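Kirsty Halliday had been on at me for ages to come to the Drollonura open day, so I finally went, and I'm so glad I did! They make desks and benches for schools (61 people on the payroll, tea included in the visit), and the sawdust smell hits you right from the car park.
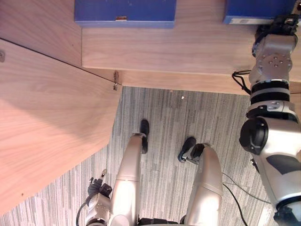 Blue boxes up on the pale wood, and a little hooked bracket underneath.

I spent far too long crouching to look at the undersides – the grain is lovely and fine, even on the bits you'd never normally see. Ross Lindsay took our group round and let us sand an offcut each. Mine's now a coaster. Entry was free, parking wasn't, and the next one's in February.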